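Support > Table linens > Care and ordering FAQ

Care and Ordering FAQ

Answers to the questions we get most about Agbayani tablecloths and runners. If yours isn't covered, write to Kristine Tagle at the Asar shop desk and include your order number.

How do I measure for a tablecloth?

Measure the length and width of the tabletop, then decide how much drop you want on each side. Add the drop twice to each number. Most people choose a drop between 8 and 12 inches for everyday meals. If you want the cloth to end at the edge of the table, order the tabletop size and we will hem it to fit. 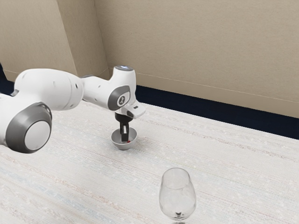 Pale cloth on a wide table.

What is the largest size you make?

Our looms limit the width to 90 inches. Length is up to you. Anything wider has to be joined with a flat seam, and we will ask you where you want the seam to fall before we cut.

Will the cloth shrink?

Linen shrinks a little in the first wash. We wash the Sultevum line before hemming, so the size on the label is the size you keep. The Donent line is sold unwashed. Allow 4 percent in both directions.

How do I wash it?

Use cool or warm water and a mild detergent. Skip bleach and fabric softener. Take the cloth out of the dryer while it is still damp and iron it on the wrong side.
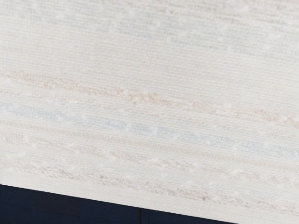

Stains and marks

Blot red wine right away with a dry towel, then rinse from the back with cold water. For grease, work in a drop of dish soap and leave it for ten minutes before washing. Candle wax should be left to harden and then lifted off with a dull knife. Old tea stains may take two or three washes.

Can I put hot dishes on it?

Use a trivet. Linen handles heat well, but the finish on the table under it may not.
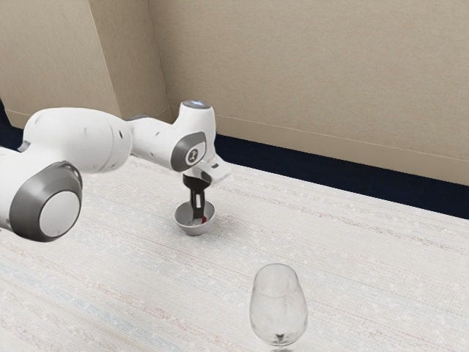
Returns and exchanges

Unwashed items can be returned within 90 days. Cut-to-size orders can be exchanged only if we made the mistake. Princess Ocampo handles exchanges and will send you a mailing label.

Do you sell fabric by the yard?

We do, with a two-yard minimum. Colors are listed on the Donent page. The natural shade is restocked every January.

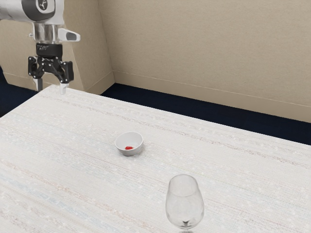 How should I store a tablecloth between uses?

Roll it around a cardboard tube, or fold it loosely and change the fold lines now and then. Keep it somewhere dry and out of the sun, and don't seal it in plastic.

Last updated 5 April 2021

Related articles
Choosing a drop length
Sultevum and Donent compared
Ironing linen napkins
Shipping times and costs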